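Erkeo abriu as portas e mostrou os braços robóticos à vizinhança

Foi uma tarde comprida e bem-disposta, a que se passou na Erkeo no dia 11 de junho de 2024, quando a oficina recebeu 40 visitantes para mostrar, sem grandes cerimónias, como é que se ensina um braço robótico a pegar em coisas pequenas e a pousá-las onde se quer. Houve café, houve bolo de laranja (que desapareceu depressa) e houve sobretudo muita conversa à volta das bancadas.

Teresa Macedo, que recebeu os grupos à entrada, explicou que as sessões se fazem com objetos de todos os dias, peças de plástico, cubos de madeira, panos estampados, e que mudar o fundo da mesa faz parte do trabalho – o braço tem de se entender tanto com um céu estrelado como com um jardim.
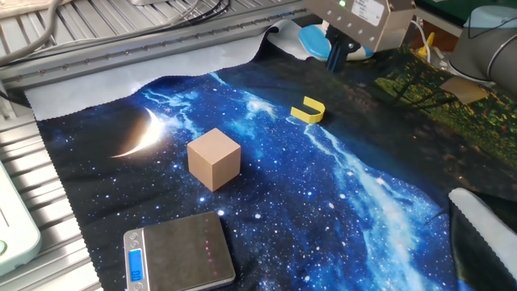 As perguntas dos mais novos foram, como quase sempre, as melhores. Uma menina de 7 anos quis saber se o robô se cansava, e Wai-kit Wan respondeu-lhe com toda a paciência que não, mas que quem o guia precisa de parar para lanchar. Os pais interessaram-se mais pela pinça e pela força com que ela aperta.

A próxima visita fica marcada para julho, outra vez com entrada livre. As inscrições fazem-se na receção da Erkeo.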